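Section 4. Placing the Niltent night lamp in the bedroom

Before you start, please read this section to the end. It takes a few minutes and you need no tools, only a dry cloth and the cable from the box.

4.1 Choosing the surface

1. Choose a flat surface at the height of your mattress or a little lower. A bedside cabinet or a low shelf is suitable.
2. Clear the top and wipe it with the dry cloth. Do not use furniture polish — the rubber feet will slide on it.
3. Leave 50 mm free behind the lamp for the cable.
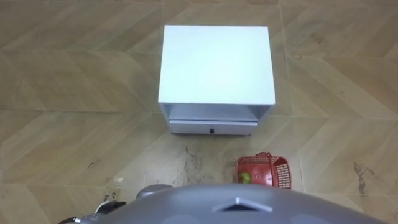 Fig. 4-1. Bedside cabinet with a flat, clear top.

Note: If your cabinet has an open shelf, do not put the lamp inside it. The light sensor is on the upper side and it must see the room.

4.2 Connecting the power

1. Put the small plug into the socket at the back of the lamp. Push until you hear a click.
2. Lead the cable down behind the furniture, then along the wall.
3. Put the adapter into the wall socket. The ring lights up amber for 2 seconds and then goes off.
4. If the ring stays amber, take out the adapter, wait one minute and try again.

CAUTION: Never lead the cable under a rug or under a leg of the bed. A pressed cable can become hot.

CAUTION: Use only the adapter with the Naylor label, which is supplied with the lamp.

4.3 Setting the floor light

The floor light shines downwards and helps you to find your way at night. It works well on wood, tile and short carpet.

1. Turn the lower ring to the left until it stops.
2. Make the room dark and lie down on the bed as usual.
3. Turn the ring slowly to the right. Stop when you can see the floor beside the bed but the light does not disturb your eyes.
4. Press the ring once to save the setting.

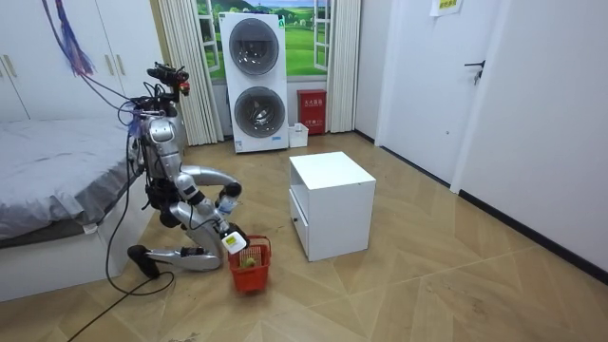 Fig. 4-2. Parquet floor beside the bed.

Note: Baskets, shoes and bags make long shadows. Keep the way from the bed to the door free, also when the floor light is on.

Note: On a very shiny floor you may see a bright spot. Turn the lamp a little to the wall and repeat step 3.

4.4 Using two lamps

You can pair 2 lamps, one for each side of the bed. Set up the first lamp completely, then hold both rings down together until they blink. The second lamp takes over the settings of the first one. To separate them, hold one ring down again — the other lamp keeps its settings.

For a third lamp you need the Jurcombe wall switch (see section 7).

Text: Wakana Amano. Checked: Minoru Mizuno, 5 Nov 2022.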